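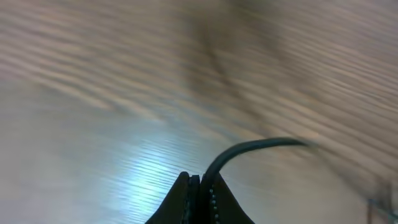 Furniture and Wood, Session 5: Reading the Grain
Instructor: Lies Postma

Last time we ended on why boards cup. A flat-sawn board shrinks more along its growth rings than across them, so the bark side goes hollow and the owner writes you a letter. Review that before the quiz.

Three cuts to know: flat-sawn, rift, quartersawn. Flat-sawn wastes the least of the log and moves the most. Quartersawn stays put and costs more, and its buyers will tell you so at dinner. 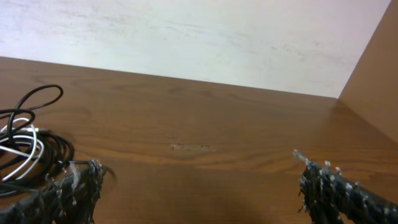 Fig. 1. Brown tabletop, upright side panel at right.

Any fixed joint between a top and a side is a bet on the weather. Check which way the grain runs in each part. If the two run crosswise, leave slots for the screws. The Cirden chest, dated 1628, was nailed tight across the grain and split within a generation – it has been admired ever since.

Figure is the pattern on the face. Grain is the direction of the fibers. Dealers use the words as if they were the same, and charge for both.

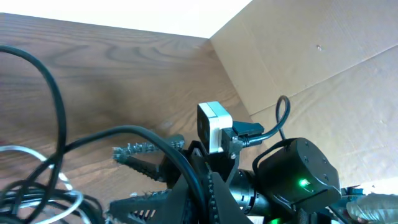
Fig. 2. Curved, elongated arcs in the wood, left.

Reading: Bermúdez, pages 14 to 38. Skip his chapter on varnish, which is mostly about his brother-in-law.

Bring a scrap board and a hand lens next time. Ji-hoon Wi has the sign-up sheet for the Grarulton sawmill visit in June – closed shoes, please.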